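Home Organization for Small Spaces
Week 4 Handout: Baskets, Pouches and the Sorting Table
Instructor: Kiều Từ

Welcome back! Last week we emptied drawers, and I loved hearing what came out of them. This week we get to the part I look forward to every term, which is choosing what things go back into. Bring a tape measure on Monday if you have one. A paper one is fine.

Open or closed?

Every container asks you to make a small trade. An open basket is fast. You can drop something in with one hand while the other holds the phone, and you can see at a glance what's inside. It also collects dust, and it shows its mess to the whole room. A zippered pouch hides everything and travels well, but each use costs you two extra motions: open, close. For something you reach for 14 times a day, that adds up!

My rule of thumb: daily things go in open baskets, weekly things in a box or bin, and travel things or anything with tiny parts in a pouch. Đức Sầm, who took this course last July, keeps his guitar picks in an open dish and disagrees with me about tiny parts. Fair enough. Try both.

Wire, plastic, fabric

Wire mesh lets air through, so I like it for cloths, rolled towels and yarn. Small items poke through a wide mesh, so check the gaps before you buy.

Plastic baskets wash in the sink. Ribbed sides help a thin basket hold its shape when you pick it up full, and a set in one color looks calmer on a shelf than five odd ones (mine are all odd, I'm working on it).

Padded fabric cases are for things that scratch or dent. Give them a flat spot. Stood on end, a half-full one slumps over and takes its neighbors with it.

Size

Measure the pile first, then shop. Most people do it the other way and end up with a huge basket that swallows a handful of things. Two small baskets usually beat one big one — you can give each a single job and move them separately.

Setting up the table

Clear a table you can walk up to from at least one long side. Put tall containers toward the back so you aren't reaching over them, and keep the low ones near you. Leave bare surface in between! You need somewhere to set down the thing you can't decide on yet.

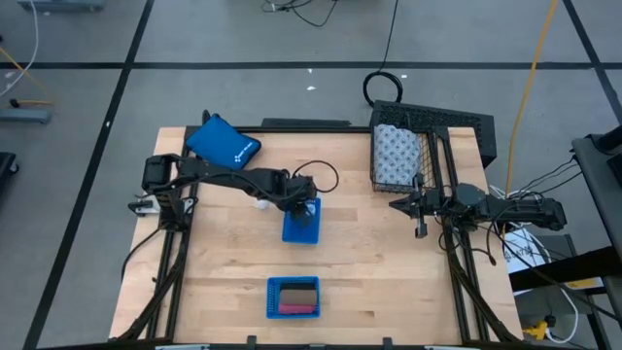

Fig. 1. Sorting table with two blue plastic baskets and, at the back, a wire-mesh basket and a padded pouch.

Round things deserve a note of their own. Balls, spools and rolls of tape wander off a table quickly, so sort them early and get them behind a wall of some kind, however low.

For Monday

Pick one surface at home, no bigger than a desk. Sort everything on it into at most 4 containers you already own. Write down which one filled up first and which one you kept avoiding. We'll compare notes in pairs, then start on labels.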